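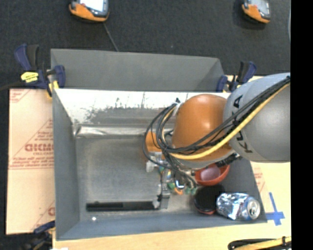 A KUKA arm at work over the picking bin. Photo: Joubert Automation Centre

MEDIA RELEASE

Joubert Automation Centre and Walero complete first collection of robot picking examples

Groveswood, 11 December 2020

The Joubert Automation Centre and its industry partner Walero have completed the first stage of a joint program to gather examples for a learning system that will guide robot arms in picking mixed items from open bins. The collection now holds 2,612 recorded attempts, made with 314 different objects.

The program is directed at sorting work in which the items arriving in a bin are not known in advance. Arms in current use at most sorting sites are set up for a fixed list of products and must be set up again when that list changes. The learning system is intended to draw on a large body of recorded attempts and to choose a grip for an item it has not met before.

Recording began in August at the Centre's Groveswood laboratory. For each attempt, items are placed in a metal bin clamped to the workbench and an operator guides the arm towards one of them. The position of the arm, the opening of the gripper and the view from a fixed camera are saved together as a single example. Attempts that end in a dropped or missed item are kept in the collection and labelled as such.

"A system that is shown only good grips will not learn to recognise a poor one," said Lindiwe Masilela, Director of the Joubert Automation Centre. "We asked our operators to keep every attempt, and they have done so with great care. The Centre is pleased with the quality of the material gathered and grateful to Walero for its support."

Objects were chosen for their differences in shape, surface and stiffness. They include bowls, long narrow items and drink cans, some of them crushed. Items are commonly placed against the walls and in the corners of the bin, where a gripper has less room to move and where earlier trials at the Centre recorded the greatest number of failed grips.

Crushed cans have received particular attention. Their bright surfaces can mislead a camera, and no two are dented in the same way. The bin itself has also been left with its ordinary wear and shine, in keeping with the conditions the system is expected to meet at a working site.

The labelling of the collection was led by Chiharu Nagano, Senior Research Officer. Every example was checked by 2 members of staff working separately, and any example on which they disagreed was referred to a third. The labels record the item chosen, the part of the item that was gripped and the result of the attempt.

"Much of the effort in a program of this kind goes into agreeing on what the labels mean," Ms Nagano said. "An item may be lifted and then slip as the arm begins to travel. We had to settle whether that would be counted as a grip, and apply the same answer throughout."

Under the agreement between the parties, Walero will use the collection to train the first version of the learning system. The Centre will hold back examples made with 44 of the objects so that the system can be tested on items it has not seen. Results of that testing will be provided to both organisations before any trial outside the laboratory is approved.

Ubaldo Ruggiero, Head of Engineering at Walero, said the company had been closely involved in the design of the work.

"Our customers handle mixed goods and returned containers, and their bins are seldom tidy," Mr Ruggiero said. "The examples recorded at Groveswood reflect that. They give our engineers a sound base for the next stage."

The second stage will extend recording to softer items, including bags and cloth, and will introduce fuller bins in which items lie over one another. A second workbench is being fitted out for this purpose at Walero's Pernell site. Operators there will be trained by Centre staff and will follow the same recording and labelling rules.

Research groups wishing to use part of the collection for non-commercial study may apply to the Centre in writing. Applications will be considered once testing of the first version is complete.

About the Joubert Automation Centre
The Joubert Automation Centre carries out applied research in robotics, machine vision and workplace safety from its laboratory at Groveswood.

About Walero
Walero designs and installs sorting and handling equipment for warehouses and recycling operators.

Media contact
Noemi Zuccaro, Communications Manager, Joubert Automation Centre

ENDS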